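Grippers, again

Mon 18 November

Quick one tonight, train's in a bit and I've still got the kit bag to empty.

So the left gripper has been sulking since June. Not broken, just lazy. You squeeze, the finger comes across, and on the way back it stops a hair short of open. You can live with that for a day. You can't live with it for a week, because every recording has a left hand that never quite lets go, and then Tiina has to go through the lot with the offset by hand and she is not a patient woman (hello Tiina).

Hanne Sjöberg reckoned the spring. I reckoned dirt in the slide. Bet a coffee on it.
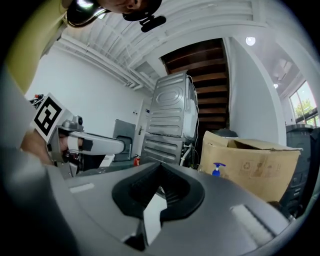

3 min read

Right, the order I do it in now, after doing it wrong more often than I'd like.

Power off first. Obvious, I know, I've still forgotten. Then wipe the finger with a dry cloth, all the way down to where it goes into the housing. No spray. Somebody at Hudance told us to use spray and it took the grip off the tip, so no spray, ever.

Then jaws fully open, look down the slot with a torch. The right one was clean as anything. The left one had a line of grey fluff packed along the slide, proper felt, you could of made a hat for a mouse. Tweezers, bit of tape wrapped sticky side out, five minutes. Spring was fine. Hanne owes me a coffee.

Put it back together and it opened all the way. Closed all the way too. Lovely. Then the readings were off, becuase of course the zero had been set with the fluff in. So anyone doing this: clean, THEN zero. If you zero first you're just teaching it about the fluff.

Zeroing on ours goes like this. Open, hold, wait for the number to settle, save. Close on nothing, hold, wait, save. Do it three times and compare. If one of them is miles out, bin all three and start again, don't average them. I had one jump on the second go, turned out I was leaning on the finger with my sleeve.

Markers next. The cubes need to sit dead square on the mount. Mine had crept round a tiny bit, so little I only caught it by laying a steel rule along the face. Two screws at the bottom, half a turn looser, nudge, tighten a bit each side in turn. Don't do one all the way up and then the other or it walks. And don't touch the printed faces with greasy fingers. I use the cotton gloves from the Tokell box, which are too small for me but there we are.

Camera last. Check it's tight, check the lens, check the cable isn't pulling when the wrist is bent right over. Bend it further than you think you ever will. People do odd things with their wrists once there's a sink involved.

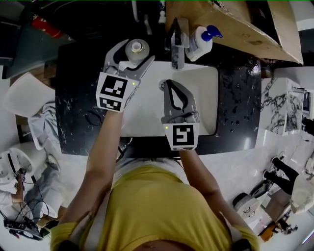 Marble-pattern anything is a pain for tracking, by the way, all those little lines, so I like a slow run before the real ones. Pick up something light, put it down, same spot, both hands. Then the same with something round. If the left and right agree at the end I'm happy. Log from the new zero says 91 good grabs before I got bored and stopped, which on the old zero would have been a miracle.

Water's the other thing. Tips can get wet, housing can't. Keep a towel in reach and dry the tips between runs, and have a look at the slot again at lunch. Wet fluff is so much worse than dry fluff.

Bits I still want to sort:

Spare springs. Kiiskinen have them but only in bags of far too many. Anyone want to split one?

A proper little brush. Been using an old toothbrush, bristles too fat for the slot.

Some sort of cap for the jaws when they're in the bag, I'm fairly sure that's where the fluff comes from. The bag lining is basicaly made of it. Tried a sock. The sock also has fluff.

A label on the left one with the date it was last cleaned. I've said this before and not done it, so it's in writing now.

Tiina wants the numbers in the Pretier sheet and not in my notebook, fair enough, will do them on the train if there's a seat. Right one gets the same treatment next week, even though it's behaving.

Shoes, keys, off.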